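Harnen opens its second refill shop in Pindcombe

Pindcombe, Saturday, July 29, 2023

I've been told a press release should be written as if somebody else is doing the talking, but it's my shop and I'm far too excited for that, so you're getting it from me. Harnen is opening in Pindcombe! The doors open on the first Monday in August at nine in the morning, in the old shoe shop on Grinano Street, and the kettle will be on.

If you've been to our first place you'll know how it goes. You bring your own jars, tubs and bottles, we weigh them, you fill them with whatever you fancy and you pay for what's gone in. Rice, oats, lentils, washing-up liquid, bird seed, the good black pepper (people drive a fair way for that pepper). There's no smallest amount. One customer buys a single cinnamon stick every other week and she's as welcome as anyone.

The new shop will carry up to 800 different lines, and we'll have a proper baking corner, which I've wanted for years. Nazar Pasichnyk is running the place day to day. He came to us from the bakery side and has very firm views on flour, so expect to be asked what you're making. Coffee comes from Jansen, same as before, ground while you wait.

We've taken on three new people from the town and we're still after a Saturday helper. Drop a note through the door if that sounds like you.
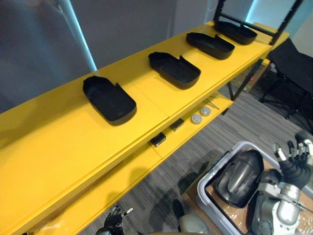

Do I have to bring my own containers?

Bring them if you've got them, but there's a shelf of clean donated jars by the till that you can take for nothing, and paper bags for dry goods.

The first 100 customers on opening day get a free bag of porridge oats. We'll also be collecting spare jars all that week, lids on please, any size.

Opening hours are nine to half past five, Monday to Saturday. For interviews or a look round before we open, ask for Younes Hegazy at the Harnen office, who keeps my diary.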